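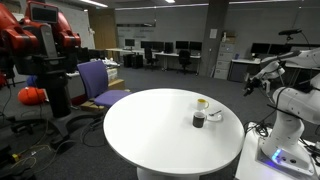

Table cell with the white arm parked over the right rim, next to the saucer and teaspoon.

Setting Up a Shared Tabletop Cell Before Powered Motion

Applies to all Andel lab cells where an arm and a mobile robot work near the same table. Revised July 2025.

1. Park the arm clear of the tabletop center with the gripper pointing down. Check the status light on the base against the chart in the Triren manual. If the color is not on the chart, stop and report it.

2. Place the objects. Mugs and saucers go near the rim on the arm's side. Lay teaspoons in the saucer. Cups stay empty during powered motion.

3. Clear the floor. Cables must not cross the path of a wheeled base. Coil the slack and keep it behind the stand. Bags, boxes and chairs go outside the marked zone before the mobile robot is enabled.

4. Set the speed limit. The default for this cell is 300 mm/s at the tool. Do not raise it while anyone is inside the zone. The mobile base has its own limit, also 300 mm/s, which is set separately in the Candale console.

5. Test the emergency stops. Each cell has 2, one per robot. Press each in turn and confirm that its robot will not accept a motion command. Stopping one robot does not stop the other.

6. Run the first pass with the gripper open and no contact with the objects. Keep one hand on the enabling switch.

7. Log the run on Form 264. Record the operator, the speed limits and any object that was moved by hand.

Send changes to this procedure to Shoaib Pirzada. The Hennessy cell uses a different stop circuit and has its own page.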